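Section 4: Setting the grip for cloth
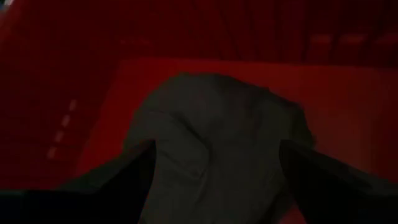
I do this part after the wrist is bolted on and the cable is tied down, and I'd do it again any time you swap finger pads. Cloth is fussier than blocks or cups, so take your time.

1. Power up the arm and send it to the home pose. Keep your free hand out of the fingers until it stops moving.

2. Open the Domlow panel and set grip force to 30. I know, it looks low! You can creep up later.

3. Drop a rag or an old T-shirt on the pad in a loose heap. Don't fold it — flat edges slide right out.

4. Jog down until the fingertips just brush the pad, then back off 2 mm.

5. Close the fingers and wait for the motor to quit humming.

6. Lift slowly. If the cloth slips, lower the arm, open up, add a little force and try again. Mine settled at 36, but Daryna Bilyk built hers with softer pads and runs it lower.

7. Hit Save. The panel doesn't ask before it closes (guess how I found out).

Note: Thick fabric can stop the fingers early and throw error 159. Clear it, spread the heap out a bit and rerun from step 4.

Caution: Never tug the cloth out by hand while the grip is on. I stripped a gear that way in June, and the replacement took forever to print. Use the Open button, or cut power and back the fingers off with the knob on the side of the wrist.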